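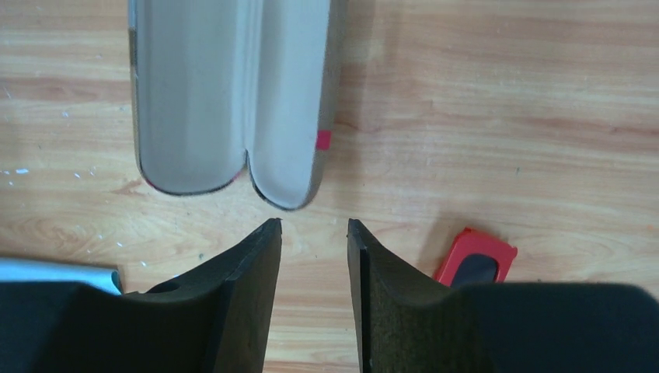 The family programme at Cladham Country Park begins its autumn season this month, with two guided walks designed for children under five. The park's family officer described the walks as "short by intention", at 940 metres each.

"Parents often plan for the distance they used to manage," she said. "A toddler will stop at every puddle, and we allow for that."

The route to Sowa Pond is suitable for pushchairs. The Grekovance path has steps near the top - families are advised to bring a carrier. Asked about clothing, the officer recommended thin layers and a spare pair of socks for every child. "Wet feet end more outings than rain does," she added.

Demand was high when the walks were first offered in August, and places must now be booked through the visitor centre. Children should be accompanied by an adult throughout. Dogs are welcome on leads, except beside the pond.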